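About Briker

We set up and look after one robot cell, and we love doing it! 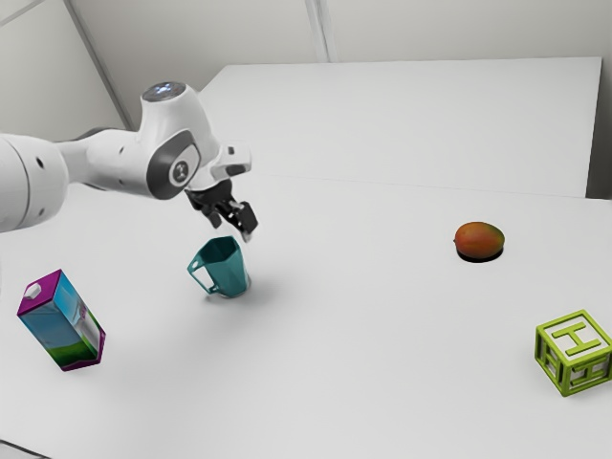
Our shop is in Kokcombe, and the cell is called Nasero. Every new job for it gets built in simulation first, so we can try out reaches, grip angles and resting positions before anyone touches the real arm. A new pick has to run 1,000 times on screen, and then we move it over to the floor (always on a Monday, when we're fresh).

Upkeep is the part we get most excited about. We check the finger alignment every morning, regrease on schedule, and write everything down in the Gatti log, which is up to entry 644 and still growing. Swapping a set of fingers takes us around 20 minutes now. Come by and watch one, we're always happy to show people!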